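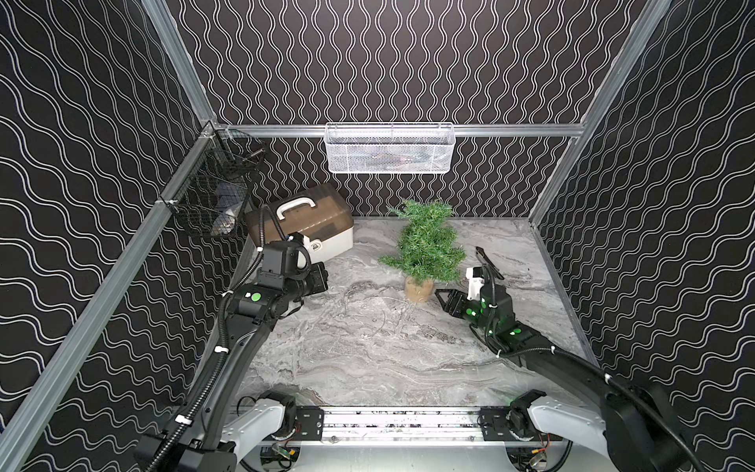
3.2 Moving the wards during construction

The new east building was planned to open in January, but the handover of the second floor came later than the contract said. The hospital therefore had to run two sites at the same time. Staff from the old wards worked between both buildings, and the supply rooms were not always filled in the same way in each of them.

We asked all nursing and support staff to answer a short survey on the move. From 400 forms sent out, 161 came back complete. The low return is a limit of this study, and we come back to it in Section 5. Most of the answers were from day staff, so the view of the night teams is weaker in our data.

Figure 2. Enclosed workcell with two robot arms.

The patient records for the same period cover 1,925 admissions. We compared the time from arrival to first bed between the old and the new site. Patients who came to the new site in the morning were placed faster, but after 4 pm the difference was small. Dehghan found a similar pattern in his earlier work on the Tabrizi clinic, where the late shift also had fewer porters.

Two programs were used to organise the transfers. Clokico kept the staff rosters and Nutura kept the meal orders. They did not share ward codes, and meals were sometimes sent to the old ward after the patient had left it. One charge nurse wrote that she "phoned the kitchen more than the doctors" in the first month. The codes were changed by hand at both centres until the old wards were closed.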